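Home | Articles | Interviews | Back Issues | Contact

Drafts, Damp and the Small Workshop: Trevor Grewal on Heating a Room That Leaks

Trevor Grewal has spent most of his working life measuring how air moves through buildings that were never meant to be warm. He rents out bench space at Fosside, a former dairy with a floor area of 420 square meters, and advises owners of similar buildings on ventilation and heat. We spoke in January, at eight in the morning, which he considers the only useful hour for looking at condensation.

His first point concerned sequence. Owners tend to buy a heater, find it too small, and buy a second. Grewal starts with leakage. "A heater is sized against a loss," he said. "If you don't know the loss, you're guessing at the heater." At Fosside he began with a fan test and a smoke pencil, working along the eaves, the door frames and the old pipe entries. Most of the leakage was at the junction of wall and roof, where the original boards had shrunk away from the masonry.

He sealed that joint with compressible tape and a timber batten, screwed and left unglued so it could be lifted again. The pipe entries were filled with mineral wool and capped. He left the floor drains alone until the following winter.
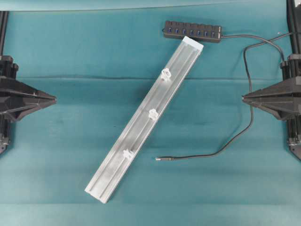 Josée Carrier would have done the drains first. Her view, given when the subject came up over coffee, was that cold air at ankle height is what people complain about, and that no tenant ever looked up at the eaves. Grewal accepted the complaint and disputed the order. Warm air leaving at the top is what pulls cold air in at the bottom, he said, and closing the high openings weakens the draft at the low ones before anyone touches a drain.

On humidity he was more cautious. A tight room holds the moisture that people and wet coats bring into it. Before the sealing work, the relative humidity on winter mornings followed the outdoor air closely. Afterward it climbed through the day and stayed up overnight. One reading on the north wall reached 89 percent. "That was my fault," he said. "I'd closed the leaks and hadn't replaced them with anything."

The replacement was a pair of small extract fans on a humidity control, with inlets on the opposite wall placed high enough to clear the benches. 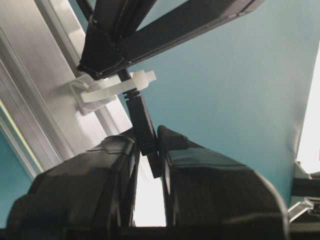 The fans run at low speed during the day and shut down when the reading drops below the set point. Grewal first put the sensor beside the door, where it registered every arrival. He moved it to an inside wall at chest height, away from both the inlets and the radiators, and the cycling stopped.

He holds the room at 13 degrees Celsius overnight. Letting it fall further saves fuel on paper, he said, but the masonry takes most of the next morning to recover, and its surface is cold enough in that time to collect water. Duarte Carvalho, who keeps the heating log, tried a lower setting for 4 weeks and went back.

I asked what he would change. "The inlets," he said. "I'd use more of them and make each one smaller. You can feel the present ones if you sit underneath." 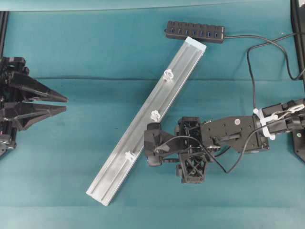
Insulating the walls

The walls are still bare on the inside, and Grewal has no immediate plan to line them. The brick is soft and the pointing on the weather side is poor. Lining it would make the brick colder and slow its drying, so the outside has to be repaired first. He expects to repoint in lime, one elevation at a time, and to leave each one through a full winter before deciding.

The roof is simpler. It already has a ventilated gap beneath the covering, and he has laid wood fiber board between the rafters over the south half. The north half is waiting on a delivery.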